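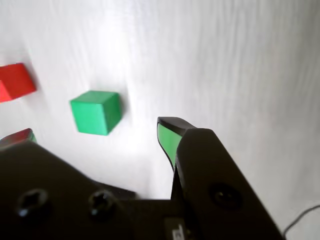 *Fig. 1. Gripper and colored blocks, white tabletop.*

**To:** Buno Fund, grants desk
**From:** Esben Thorlacius, Clundalthorpe Youth Soccer
**Date:** February 27, 2021
**Re:** Interim progress report, field renovation and player registration

## Status

Field work is on schedule for Field 1 and behind schedule for Field 2. Registration has moved to the new system. No change to the total award is requested. One change to the order of work is requested under Field 2 below.

## Field 1

Radulović completed the drainage trench along the east touchline and connected it to the existing outlet. The old pipe was left in place where it ran under the parking lot, as allowed in the approved plan. The goal mouths at both ends were cut out, filled with the sand and soil mix listed in the bid, and leveled. Grass seed goes down once soil temperature allows.

The center circle still holds surface water after heavy rain. Radulović has proposed extra hollow-tine aeration there – two passes at right angles – and will do this under the current contract price. The field stays closed to matches until the new grass has been mowed at least twice.

## Field 2

Trenching has not started. The survey showed the north corner lower than the drawings indicated, and the fall to the outlet is too shallow as designed. A revised drawing has been received and is under review.

We ask to move the goal frame replacement ahead of the drainage work. The frames are anchored outside the trench line, so the two tasks do not conflict. The current frames have worn net fixings and one bent back stanchion, and we would like them out of use before any training resumes.

## Registration system

All player records are now held in Oma. The old spreadsheets contained 1873 entries. After duplicates and lapsed players were removed, 1367 records were carried over. The most common fault was a player entered once under each parent's email address. Birth dates were checked against the age-group rules during the transfer, and players found in the wrong group were reassigned.

Fixture lists for all 16 teams have been loaded. Referee assignments are still made by hand and then typed in. Oma can assign them automatically, but it does not yet take account of referees who also play on the same day. We will leave this feature off for the spring.

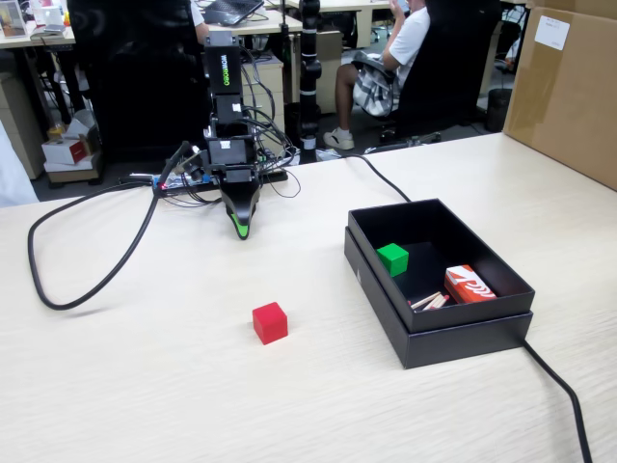

## Spending

Spending on Field 1 is within the approved line. The invoice for the goal mouth mix came in below the bid price, and the difference is held against Field 2, where the revised drawing calls for a longer pipe run. Registration costs are paid in full through the end of the grant period.

## Open items

- Buno to confirm the change in the order of work on Field 2.
- Radulović to supply a revised price for the north corner.
- Clundalthorpe to send the signed inspection sheet for the east trench.
- Training times for the under-10 groups to be reset if Field 2 is not ready by August – the school field is the fallback, subject to its own booking calendar.

The next report will cover seeding on Field 1 and the goal frame order.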